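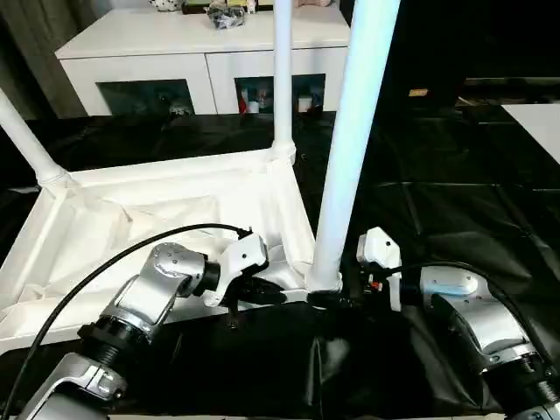
Joints and Stability in Light Plastic Furniture
Project report, Forkness College, Design and Materials
Submitted Sep 28, 2022

1. Background

The project started in April with a complaint from the reading room at Jusbridge, where the light white furniture had begun to rock. The reading room wanted to know if the pieces could be kept in use or should be replaced. We were asked to look at the joints where the legs meet the rest of the piece, clean them, check them for play and write down a method that the staff could follow without special tools.

Our supervisor asked us to keep to one model, the Resoreck, which weighs nearly 3000 grams and is easy for one person to turn over.

2. Method

All work on the joints was done with the furniture upside down. We first tried it on its side, but the legs twisted under their own weight and the readings were different each time. With the legs pointing up, each one could be held close to its base and moved gently in two directions.

We covered the work surface with black plastic sheet. White dust and shavings show up well on it, and it can be shaken out between pieces. The drawback is that it creases and slides, so we taped down the corners after the first session.

Each leg was pushed and released 100 times. Movement was measured with a steel rule at the free end of the leg, before and after cleaning.
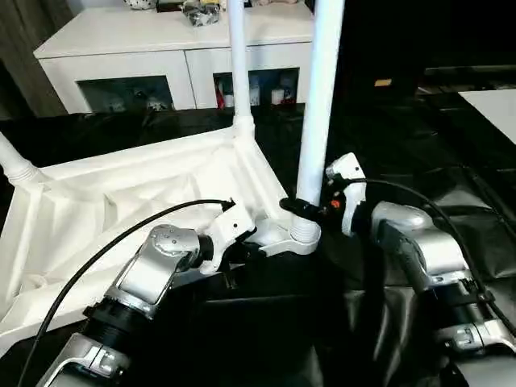

Urho Mäkelä thought we should hold the legs lower down. In his view a hand halfway up the leg bends the plastic as well as moving the joint, and the two can't be separated afterwards. He also asked for the pushing force to be written down, even if it was only a kitchen scale reading.

We repeated the first set of measurements with the lower grip. The figures were smaller and much closer to each other, and only the repeated set is used in the results.

3. Cleaning

Old polish and grit were taken out of the joints with a soft brush and diluted washing-up liquid. We did not use solvent. The Sjöberg handbook in our library lists several plastics that crack when solvent is left in a tight joint, and we had no way to find out which plastic we were dealing with.

The liquid was mixed in a plain bottle with a screw neck. Small parts and bottles were kept on a dark cloth, which also stopped them rolling.
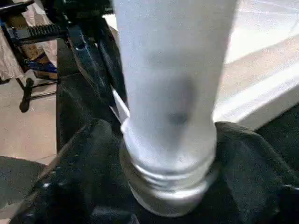
Fig. 3. White bottle with its threaded neck resting on the dark cloth.

4. Results

The average movement at the end of the leg was 41 mm before cleaning. It fell in most legs afterwards, and most of all in the back pair, where the grit had been thickest. Two legs did not improve. On both of them the collar was worn and a new part would be needed.

After cleaning, each piece was turned the right way up and loaded with 80 kg of sandbags overnight. None of the joints opened.

5. Sources of error

The rule was read by eye, and we changed readers twice. The room was colder in the second week, which may have made the plastic stiffer. We did not test this.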